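Actualizado el 17 de marzo de 2022. Estas respuestas son para el personal de la recepción de llaves de Ploltham y para los turnos de Bettencourt que nos ayudan en verano. Las he reunido a partir de las preguntas que llegaron por correo y en las dos reuniones. Si una respuesta no está clara, la culpa es de mi redacción y la corrijo con gusto. - Ewurabena Yakubu, operaciones
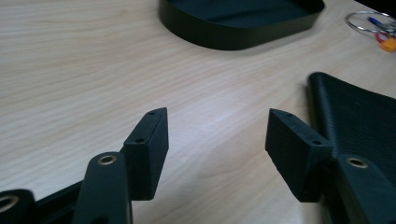 *Tiempo de lectura: cuatro minutos*

# Preguntas frecuentes: automatización de la entrega de llaves

## ¿Qué parte del trabajo se va a automatizar?

Solamente la colocación de las llaves devueltas. Hoy una persona las recoge de la bandeja, lee la etiqueta y las cuelga en su lugar. En Ploltham tenemos 769 juegos de llaves en circulación y esta tarea ocupa una buena parte del turno de noche. El sistema de Zukura debe aprender a coger un llavero y llevarlo a su gancho.

La entrega al cliente, la comprobación de identidad y las llaves perdidas siguen en el mostrador, como hasta ahora.

## ¿Cómo aprende el sistema?

Aprende de nuestras manos. Una persona se pone delante de la mesa con una pinza en cada mano y hace la tarea con ellas, despacio y de principio a fin. Cada repetición se graba. Zukura nos ha pedido unas 2000 repeticiones antes de la primera prueba con el brazo.

No hace falta saber programar. Sí hace falta un poco de paciencia, porque un llavero con varias etiquetas gira mucho cuando está en el aire.

## ¿Quién puede grabar?

Cualquier persona de la plantilla que lo quiera. En este momento hay 13 personas apuntadas, de los tres turnos. La participación es voluntaria y se puede dejar en cualquier momento, con un mensaje a Elikem Sowah o a mí. No se pide el motivo.

## ¿Cuánto dura una sesión?

Como máximo 20 minutos, y después se cambia de persona. Las pinzas cansan la muñeca más de lo que parece el primer día. El tiempo de grabación cuenta como tiempo de trabajo y se paga igual. Si usted graba fuera de su turno, se apunta como hora extra.

## ¿Cómo tengo que coger el llavero?

Lo mejor es cogerlo por la anilla y levantarlo sin prisa hasta la altura del colgador. Espere a que las llaves dejen de moverse y entonces acerque la anilla al gancho. Si se cae, no pare la grabación: recójalo y continúe. Estas correcciones también son útiles para el sistema.
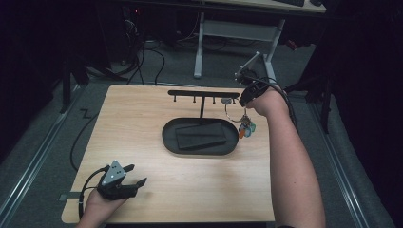 *El llavero en la pinza derecha, al lado del colgador.*

## ¿Se graba mi cara o mi voz?

La cara no. En los vídeos se ven la mesa, las manos y los brazos, y a veces algo de la sala. El sonido está desactivado. Los archivos llevan un número y no el nombre de la persona, pero entiendo que un compañero puede reconocer un brazo o una manera de trabajar. Quien no esté cómodo con esto puede pedir que se borren sus sesiones.

## ¿Se va a medir mi velocidad?

No. Los encargados de turno no tienen acceso a las grabaciones. Está escrito en el acuerdo con Zukura, punto sexto, y hay una copia en la carpeta azul de la sala de descanso. Lo pregunté dos veces en la negociación y recibí dos veces la misma respuesta por escrito.

## ¿Voy a perder mi puesto?

Es la pregunta que más se repite y prefiero contestarla con cuidado. La empresa se ha comprometido a no reducir la plantilla de la recepción durante el proyecto piloto. Sobre el tiempo posterior todavía no hay un compromiso escrito, y yo no puedo prometer algo que no he visto firmado. La representación del personal lo ha pedido y espera una respuesta en mayo.

Lo que sí cambiará son las tareas. Por la noche habrá menos tiempo de pie delante de los ganchos y más tiempo para inventario, etiquetas y atención por teléfono. Algunos compañeros se alegran de esto. Otros me han dicho que colgar llaves es el único rato tranquilo del turno, y también lo he pasado a la dirección.

## ¿Qué pasa cuando el brazo se equivoca?

Durante el piloto una persona revisa todo lo que el brazo ha colgado. Si una llave está en un gancho incorrecto, se corrige a mano y se anota en Jakari, el mismo programa que usamos para las devoluciones. El error del brazo no se apunta a nombre de quien hace la revisión.

## ¿Puedo usar mis propias llaves para practicar?

Mejor no. En la mesa de pruebas hay llaves viejas que ya no abren ninguna puerta. Un juego real ha terminado una vez en la caja de pruebas y lo buscamos toda una mañana.

## ¿Hay formación?

Sí, una introducción corta con Elikem Sowah antes de la primera sesión. Él enseña a ajustar las pinzas, a empezar y terminar una grabación y a colocar los cables para no tropezar. Para los compañeros de Bettencourt se hará otra introducción, la fecha aún no está fijada.

## Soy zurdo, ¿es un problema?

No. Se puede coger el llavero con cualquiera de las dos pinzas. Diga solamente a Elikem qué mano ha usado, para que lo apunte en la hoja.

## ¿Dónde envío otra pregunta?

Al correo de operaciones, con la palabra «llaves» en el asunto, o en papel en el buzón de la sala de descanso - también sin firma.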